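Keeping a table in order: a conversation with Irina Văduva

Irina Văduva has managed the shared rooms at Honemeck, a block of 16 rented studios, since the building opened. Each studio has one table, one window and one wall unit for heating and cooling. Tenants eat, work and mend things at the same table. Her job includes the house notes, a set of stapled pages on how the furniture is to be used and looked after. We spoke in the office on the ground floor on a Thursday, and most of the talk was about tabletops.

The first edition of the notes ran to 50 lines on the kitchen and two on the table. Văduva considers this a mistake. "The stove gets cleaned. People know a stove is dirty," she said. "The table gets wiped in the middle, where there is space, and the edges are left. You find the same ring in the same place in every studio."

The tabletops are wood, finished with an oil supplied by Khurana. She rejected a harder lacquer after a trial in two of the studios. Lacquer resists liquid longer, she said, but once it chips the repair covers the whole surface. Oil can be renewed in a patch. The patch is sanded lightly along the grain, oiled, left overnight and buffed in the morning. She does not sand across the grain for any reason.

Most marks come from drinks. Juice is worse than water, in her experience, as the sugar holds dust and the color gets into any open grain. Her rule is that a bottle or a cup goes on a plate with a rim. Coasters were tried and dropped. "A coaster is flat. What runs down the bottle goes over the side and under it, and then you have a wet disk pressed on the wood all day." A plate is also large enough to hold something beside the bottle, and the two can be lifted off together when the table is needed.

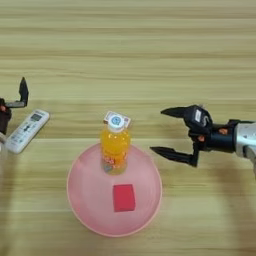

"I don't care what color the plate is, or if it is plastic," Văduva said. "Plastic is lighter, and it does not scratch the oil when you pull it toward you. What I care about is the rim. And the underside has to be dry before you put it down."

The other item that lives on the tables is the remote for the air conditioner. She has stopped trying to prevent this. Wall holders were fitted in all the studios, bought from a firm called Brutine, and most of them hold nothing. Tenants set the temperature from the chair and put the remote down where they sit. The notes now ask only that it be kept off the plate and away from the side where people pour.

Her record of remotes is kept in a ledger with the other repairs. Entry 253 is a unit that would not respond after tea got under the buttons. Batteries were removed, the case was opened, and the contacts were cleaned with alcohol. It worked for another season. She would not recommend this to tenants – they should take out the batteries and bring the thing down to the office.

On cleaning, she is brief. Crumbs come off first with a dry cloth. Then a damp cloth, wrung out hard, from one end to the other with the grain. No spray goes directly on the wood. Sponges are allowed if they are soft on both faces, and they are not to be left on bare wood while damp.

I asked whether tenants read the notes. "Some do. The ones who move in from Movus read them, the housing over the river, because there they paid for damage," she said. At Honemeck the charge for a full re-oiling is 200, and a patch is free if it is reported within the month. She set it up that way on purpose. Small marks are reported early, and the work takes her less than an hour.

The next edition is due in November. The table section has grown to a full page, and she is still deciding where to put the paragraph on candles.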